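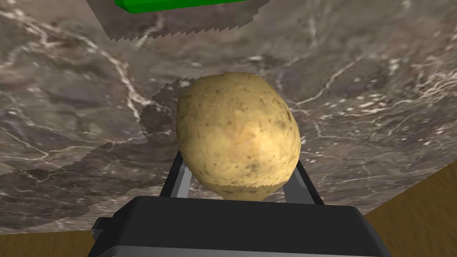

Hellel

Oltlow is a grasp planning and control package for robot arms fitted with two-finger grippers. It takes a depth image or a simulator state, proposes gripper poses, filters them against the arm's reach, and runs the closing and lifting stages of the pick. Most of its published results come from simulated kitchens, where a wrist view of a potato held between grey fingers above a marble countertop is a typical frame.

The package was developed at Zestemora, a software firm, as a replacement for an in-house tool called Caputo. Version 2, the first with a public issue tracker, was released on 11 January 2023.

Name and scope

The name covers three programs that are normally installed together: the planner, the controller and a log viewer. Object detection is left to the user. Oltlow expects a labelled mask or an object identifier and will refuse to start a pick without one.

Planning

The planner samples pairs of contact points on the object surface and keeps those whose surface normals oppose each other within a set tolerance. For smooth, irregular shapes such as potatoes, lemons and avocados, this leaves a large number of nearly equal candidates. They are ranked by the distance between the grasp axis and the estimated centre of mass, then by the clearance between the fingertips and the supporting surface.

Clearance matters more on benches and countertops than in bins. A finger that reaches too low touches the surface before the hand has closed, and the controller reads the contact as a grasp. Early builds handled this with a fixed offset of 8 mm. The current version calculates the offset from the finger geometry in the robot description file.

Control

Closing is done in position mode until both fingers report contact, then in force mode. If one finger makes contact well ahead of the other, the controller shifts the wrist sideways so the object isn't dragged along the bench. The lift is slow for the first few centimetres, and the hold is checked at the end of that stage by comparing finger width with the width recorded at closing. A change larger than the slip threshold cancels the lift and returns the object.

Default thresholds are stored per object class. Produce has its own class, with a lower closing force than boxes and tins.

Perception at the wrist

Once an object is held, it can fill much of the wrist camera's view and hide the fingertips. Oltlow therefore stops updating the object mask after closing and relies on joint readings until release. Users who train their own policies on wrist images can turn this behaviour off. The setting is called hold_mask and is true by default.

Test set

The bundled test set contains 169 object models and 331 scenes, divided into 6 groups by type of supporting surface. Collision shapes are simplified separately from the visible meshes, so a finger may appear to sink slightly into an object or stop just short of it. The maintainers treat this as a rendering matter and do not accept it as a fault report unless the contact log is also wrong.

Known limitations

Thin objects lying flat are poorly handled, as are bowls approached from the rim. The planner has no model of soft deformation. Suction tools and hands with more than two fingers are not supported, although the older Caputo had partial support for suction.

See also

Antipodal grasp
Force control
Motion planning
Caputo (software)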